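Desk cleanup in the time it takes the kettle to boil

Do this at 7 in the morning, before anybody else is up. Phone in another room. You need a microfiber cloth, dish soap, white vinegar, a small trash bag and a tray. That's the whole kit.

Trash first. Receipts, dead pens, wrappers. Don't read anything, just toss or keep.
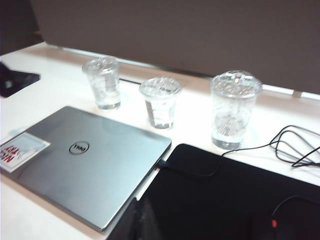 Wipe down electronics next, powered off and unplugged. Cloth barely damp, never spray straight on. A brushed lid like the one on this Dell shows every smudge so go with the grain, light pressure, then a dry pass. Stickers — wipe around them, not over, the corners lift. Keyboards get turned upside down and tapped. Do it over the trash bag, trust me.

Cables: one twist tie each, label the plug end with masking tape. I have a Pakine cable box from years back, ugly but it works. A shoebox is fine to.
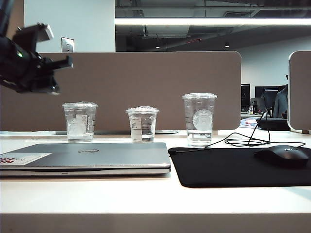 White Desk with Cups

Cups. All of them go on the tray and leave the desk in one trip. Pour out whats left in the sink, not the plant. Plastic cups you want to reuse: warm water, drop of soap, soft sponge. No scrubby side, it scratches and then they look dirty forever. Lids separate, run a finger around the rim where gunk hides.
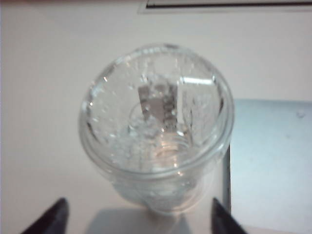 Vinegar rinse if they smell like old iced coffee. 50 ml in a bowl of water, 6 minutes, rinse well. Air dry upside down on a rack — a towel leaves lint. Don't stack damp, they stick together and get musty.

Then the desk itself. Soap and water for white tops, dry right away. Ring marks: baking soda paste, rub gently, wipe off. Ink: rubbing alcohol on a cotton ball, test a corner first.
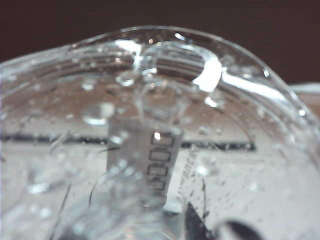

Clear plastic, up close and covered in water beads

Fabric dividers just need the vacuum brush, top to bottom. Spot clean with cold water only.

Put back less than you took off. Coasters by the door side of the desk, tray stays out for next time.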